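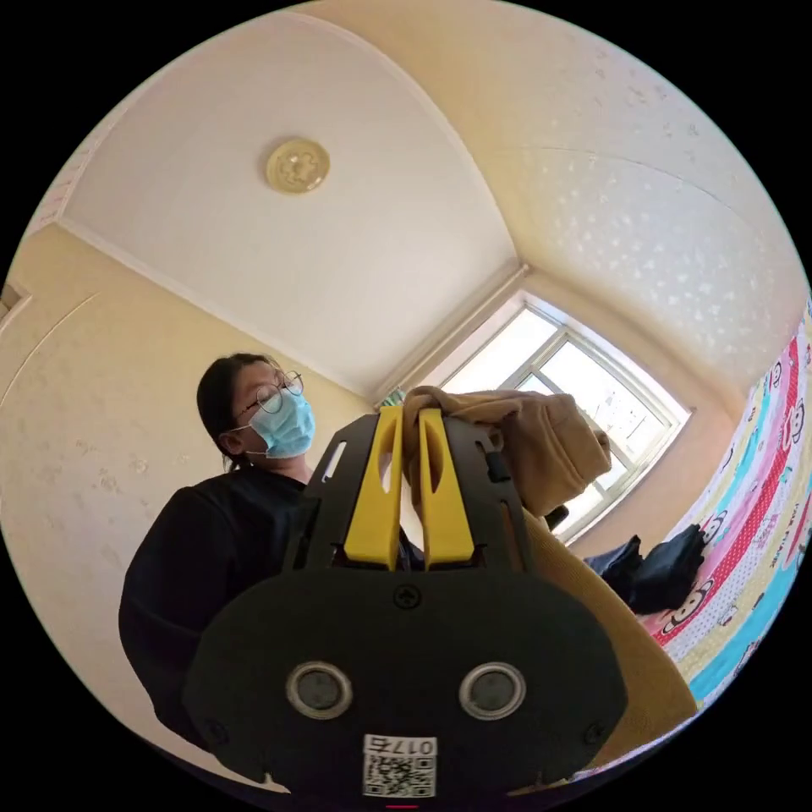 Drinel Hardware Wallet

By Florkar. Sold in the US and Canada by Skotstead.

The Drinel keeps the private keys to your coins off your computer and phone. You set it up once, write down the recovery words, and after that you plug it in only when you want to send something. Receiving works with the wallet unplugged in a drawer.

The model on this page is the second version, on sale since March 2024. It replaces the first Drinel, which had a smaller screen and a micro USB port. If you own the first version you can keep using it. Firmware updates for both come out on the same day.

What it does

The wallet signs transactions inside the device. The computer sends over the details, you read the address and amount on the Drinel's own screen, and you hold down both buttons to approve. If the address on the screen does not match the one you were given, let go and cancel. Nothing is sent until both buttons have been held for 3 seconds.

It can store up to 2000 address labels, so you can give names to the people and exchanges you pay often. Labels are saved on the device and go into the encrypted backup file if you make one. They are not part of the recovery words. Restoring from the words alone brings back your coins but leaves the labels blank.

Supported coins

Bitcoin, Litecoin, Ethereum and most tokens that run on Ethereum. The desktop program has the full list under Accounts. We do not plan to add staking.

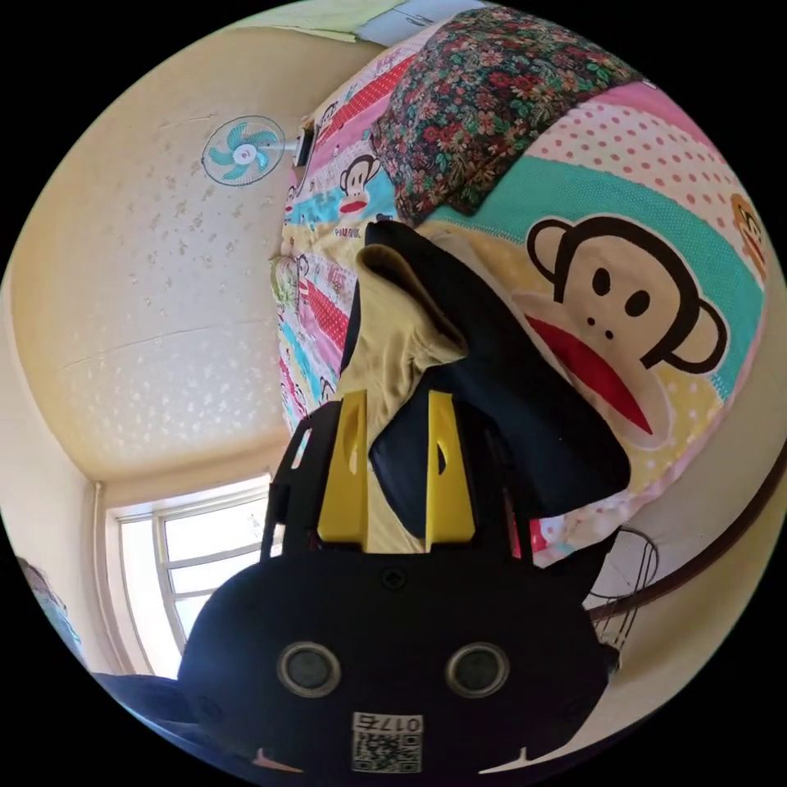
The desktop program runs on Windows, macOS and Linux. There is an Android app as well, with fewer features -- it can send and receive but cannot update the firmware. An iPhone app is planned, with no date yet.

PIN and recovery

The PIN can be any length from four digits up to 17. After ten wrong tries the device wipes itself and has to be restored from the recovery words. Florkar does not have a copy of your words and neither do we. Anyone who writes or calls asking for them is trying to steal from you, whatever name they give.

Benedikt Ruppert, who wrote most of the current firmware, suggests doing one practice restore before moving any real money onto the wallet. It takes a few minutes, and you find out whether your handwriting can be read.

In the box

Drinel wallet
USB-C cable
Two recovery cards
Printed quick start sheet

The Vigfúsdóttir steel backup plate fits the same recovery words and is sold separately. Letter stamps come with the plate. A hammer does not.

Ordering and shipping

Orders placed before noon ship the same business day. We are out of the gray case until April, and the black one is in stock. Business customers ordering more than one carton should write to us first for a quote.

Every unit is sealed at the factory. If the seal is broken when it reaches you, do not set the wallet up -- send it back unopened and we will ship another.

Warranty is two years from the date on your invoice. It covers the screen, buttons and port. It does not cover water damage or lost recovery words.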